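How to Bleed a Radiator That Stays Cold at the Top

If the bottom of a radiator is warm and the top is not, there is air trapped inside. Letting it out takes a few minutes per room.

Turn the heating off and wait until the radiators have cooled. You need a radiator key, a rag and a small cup. Start with the radiator nearest the boiler on the lowest floor.

Find the bleed valve, a small square peg at one top corner. Hold the rag under it and turn the key counterclockwise, a quarter turn at most. You should hear a hiss.
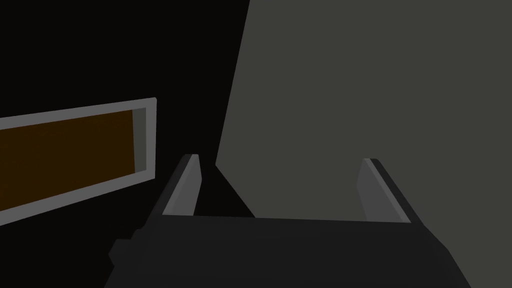
When the hiss stops and water starts to dribble out, close the valve. Snug is enough – the pegs are soft and round off easily. Ours in the Drakbridge house had been painted over, and I had to score around one with a knife before it would move.

Do the rest of the radiators in order, then check the pressure gauge on the boiler. Top it up if the needle has dropped below the range in your manual. Turn the heating back on and feel each radiator after 17 minutes or so. If one is still cold at the top, bleed it again the next morning.

Manaia Ormsby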